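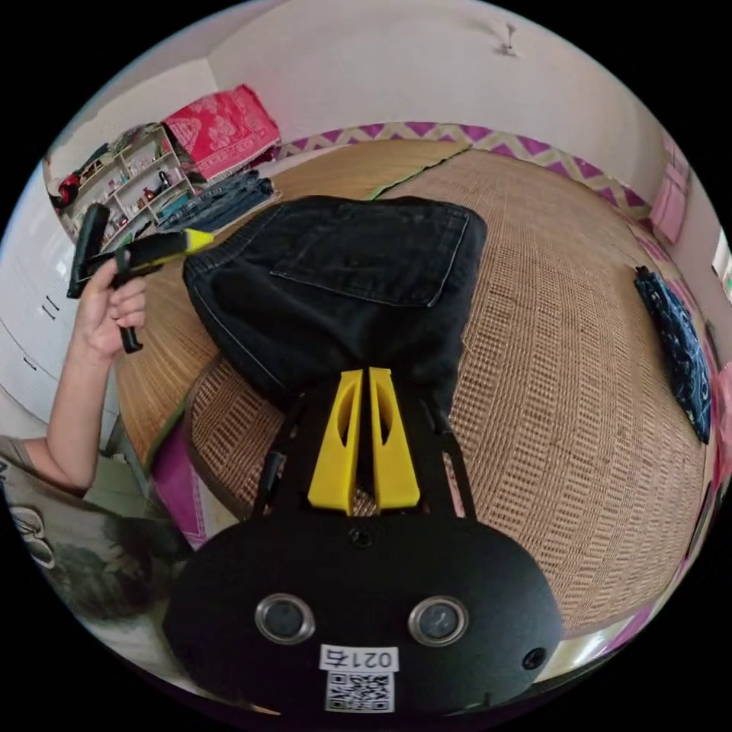

News > Press > Household

Rondau: laundry folding "not there yet", home trials go on

HOLTAU, May - Can machines do the chores? Some. Rondau today gave early results from Folar, its laundry project. Towels good, 80 percent folded right first try. Pants are harder - elastic waists, big pockets, soft cloth that wont lie flat. Around 4 minutes a pair, too slow. Trials continue in three homes in Kumsa.

Contact: Rondau press desk | Back to top

Comments

4 minutes? My kids take a week.

Does it do fitted sheets

Call me when it does socks - and puts them away.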